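FOR IMMEDIATE RELEASE

Berard Opens Litden Workroom to Visitors for Two-Arm Handling Demonstration

LITDEN, Monday, July 23, 2018 - Berard today received customers, suppliers and members of the regional trade press at its Litden site for an open day devoted to two-arm robotic handling. The program included working demonstrations, a short presentation on the Stosurport project and a discussion period with the engineering staff.

The open day was the first held at Litden since the company moved its handling group there. A total of 63 guests attended in 3 groups, each of which spent the better part of an hour in the workroom before moving to the meeting room on the upper floor. Places had been offered first to firms that already work with Berard on packing and returns, and the remainder were released to the public through the company's website.

Demonstrations took place among ordinary shelving, bins and cardboard boxes. Berard has chosen to develop its handling methods with the kind of storage equipment found in small warehouses, and the workroom has been fitted out accordingly. Guests were invited to follow the work from the side of the room and to put questions to the operators between runs.

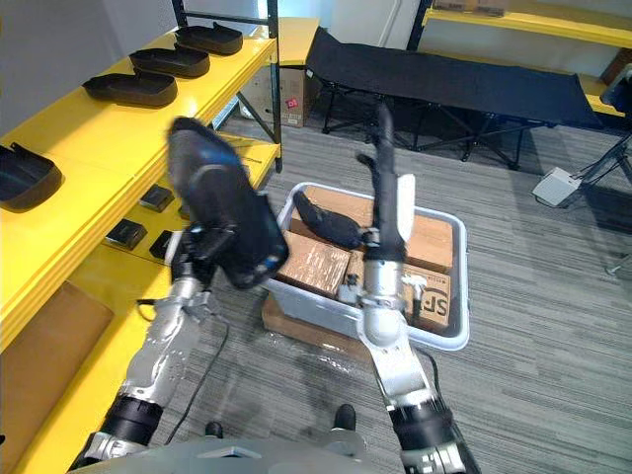
A shoe-shaped tray held above the floor at Berard's Litden workroom, with more trays on the yellow shelving at left.

Stosurport is a joint undertaking between Berard and Vávra, a supplier of fixtures and trays to the footwear trade. Its purpose is to establish how far the sorting and placing of light, irregular articles can be carried out by two coordinated arms without changes to the shelving or to the containers in use. Vávra provides the project with trays and with advice on how such goods are handled by hand. Berard is responsible for the robots, the control software and the training of operators.

"Our customers ask us practical questions," said Knut Kettler, director of handling systems at Berard. "They want to know whether a machine can work at the shelf they have, with the boxes they have. We would sooner let them stand in the room and watch than send them a brochure. Several of today's guests brought questions we had not considered, and those will go directly into our plan for the autumn."

In his presentation, Mr. Kettler reported that the project team has logged 3,639 handling attempts at Litden to date. These cover 26 separate tasks, among them lifting a tray from a shelf, setting an article down upright and transferring goods between a shelf and an open bin. Each attempt is reviewed by an operator and entered in a common record, to which both partners have access. Mr. Kettler noted that the record includes unsuccessful attempts, and that the review of these has taken up a considerable share of the team's time.

A further part of the program dealt with robotic hands. Articles with a soft or curved outline can be difficult to hold with a simple two-sided gripper, and the project therefore also works with multi-fingered hands, which can support an object from beneath while the second arm remains free.

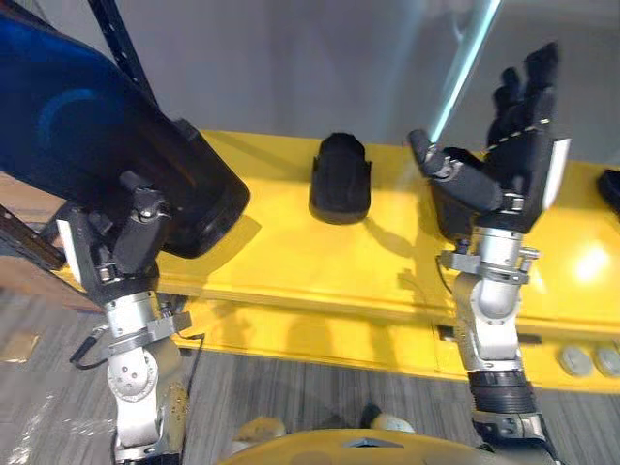 Berard Press Information, No. 26, page 2

The discussion period centered on safety, operator training and the time needed to introduce a new article. Representatives of Vávra answered questions on tray design and confirmed that the company will continue to supply the project under the present agreement. Guests also received a printed summary of the task list, copies of which may be requested from the Berard press office.

Berard and Vávra intend to hold a second open day at Litden in October. It will follow the same format, with an additional session for vocational schools and training providers. Registration will be announced on the company's website. Firms wishing to propose an article or a handling task for demonstration are asked to contact the press office in writing and to include the dimensions and weight of the goods concerned.

About Berard
Berard develops and supplies robotic handling equipment for storage, packing and returns operations. The company's handling group is based in Litden.

About Vávra
Vávra manufactures trays, fixtures and display supports for footwear producers and retailers.

Press contact
Berard Press Office, Litden
Photographs from the open day may be reproduced free of charge with the credit "Berard."

- end -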